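# Premberg amplía su colección de tareas de cocina para brazos robóticos

El laboratorio Premberg ha sumado 686 demostraciones nuevas a Ornero, el conjunto de ejemplos con el que entrena a sus brazos robóticos en tareas domésticas. Con esta entrega, grabada entre febrero y abril en su sede de Liltau, el total llega a 1212.

Cada demostración recoge una tarea completa, guiada a distancia por un operador. Se guardan el vídeo de las cámaras, la posición de las articulaciones y la apertura de la pinza. El modelo aprende después a partir de esos registros, sin que se le programen los movimientos uno a uno.

La nueva entrega se centra en el microondas: abrir la puerta, colocar un plato en el interior, cerrar y girar el mando. En la anterior predominaban las tareas de recoger y apilar, con pocos objetos articulados. Según el laboratorio, las puertas siguen siendo el punto débil del sistema, sobre todo cuando el brazo tiene que trabajar cerca de ellas con un objeto en la pinza.

Las sesiones duran tres horas y se reparten entre seis operadores. Entre una toma y la siguiente se cambian la posición del plato y la orientación del aparato. Las tomas fallidas también se conservan, con una etiqueta aparte, y no entran en el recuento.

La empresa Rantala, que se encarga del etiquetado, divide cada grabación en fases y añade una instrucción breve por escrito, del tipo «mete el plato en el microondas». Las grabaciones con saltos en la señal se devuelven a Liltau para repetirlas.
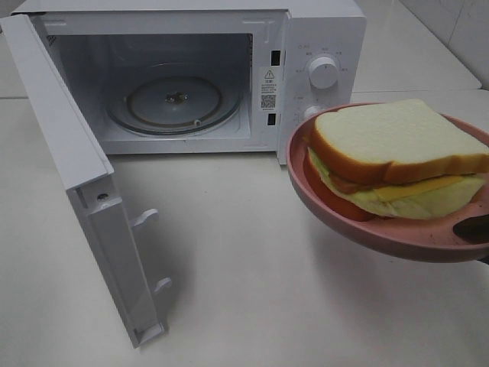
*La pinza sostiene un plato rosa con un sándwich junto al microondas abierto, en una de las tareas de Ornero.*

Premberg prevé empezar en mayo el entrenamiento con la colección ampliada. Las pruebas se harán primero en la misma cocina y más adelante en otra con un microondas distinto. La siguiente ronda de grabaciones estará dedicada a cajones y frigoríficos; el laboratorio no ha fijado todavía cuántas demostraciones incluirá.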